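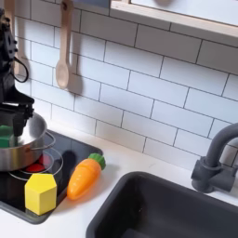

What does a pose filter do in a manipulation stack?
It looks at each new guess for where an object is, compares it with the last few, and passes on a steadier answer that the arm controller can use.

Smoothing jumpy poses in Eminer
By Cúc Quách
4 min read | 11 comments | 2 shares

I love this bit of the stack! It's a small node that changes how the whole arm feels, and you can have it running before your tea's gone cold. You'll need Eminer installed, a calibrated camera and Vondado open for plotting.

Start by recording a log with the filter off. Plot the raw x, y and z for one object and look at the spikes. Mine were worst near shiny metal, where the depth values go all over the place (a steel pot is a wonderful torture test).
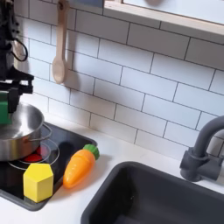 Gripper at the pot rim, with the yellow block on the stovetop and the carrot beside it.

Now open the filter config and set:

window: 3
gate: on
hold_last: true

The window is how many poses get blended. The gate throws out any guess that jumps too far from the blend, and hold_last keeps the previous pose alive when everything gets thrown out. Replay the same log with the filter on and lay the two plots over each other. My log had 3,779 poses in it and the replay took roughly a minute.

If the filtered line trails behind the raw one, drop the window to 2. If it still spikes, tighten the gate a little at a time and replay again. Don't touch both at once, you'll only confuse yourself (I did).

Next, do the held object. Once the fingers close, switch the pose source from the camera to the gripper frame, so the planner treats the object as part of the arm and plans round the pot with its full size included.
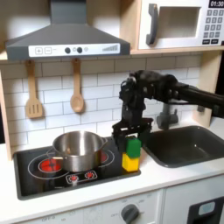
Sponge held upright beside the pot, green side in the fingers.

Switch the source back on release, and clear the filter history at the same moment. Leave the old history in and the first few camera poses get gated out, which had me hunting through the planner for ages!

Comments

Hok-lam Lo: Does the gate work on rotation too, or only position?

Cúc Quách: Only position for now. I clamp rotation in the Cheng wrapper, will post the snippet.

barnside_fan: Clearing the history fixed it for me, thank you!!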